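Llevo un tiempo queriendo escribir sobre la mesa blanca de la oficina, la larga, la que acaba siendo de todos. El lunes por la tarde me quedé un rato recogiéndola y me di cuenta de que le tengo cariño (sí, a una mesa). 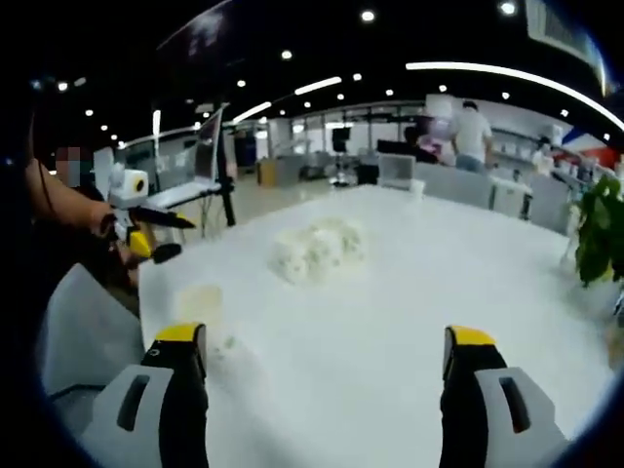 Esperanza Casado
Coordinadora de oficina y autora de este blog

Lo del papel o trapo arrugado es un clásico. Alguien limpia algo, deja el montoncito en medio y ahí se queda, blanco sobre blanco, hasta que paso yo. Y luego están las manchas, ¡ay, las manchas! El tablero brilla tanto que canta todo, hasta un borrón verdoso de nada. En mi anterior trabajo, en Saltbridge, teníamos mesas oscuras y éramos mucho más felices en ese aspecto.

Mi truco: paño húmedo, una gota de jabón, y secar enseguida para que no queden cercos. Veinte minutos como mucho, con los vasos incluidos. Ah, los vasos... Compramos los de papel en cajas grandes, calculo que este año llevamos más de 4.000, y siempre aparece alguno suelto por la mesa.
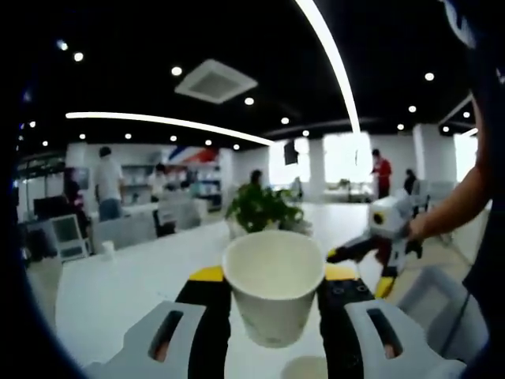

Vaso de papel en primer plano y, al fondo de la mesa, la planta.

La planta se queda donde está, eso no lo negocio. Le da vida a tanto blanco y además obliga a dejar libre esa punta. En octubre quiero ponerle una compañera más pequeña, así que si tenéis alguna que aguante el aire acondicionado, dejádmela en los comentarios.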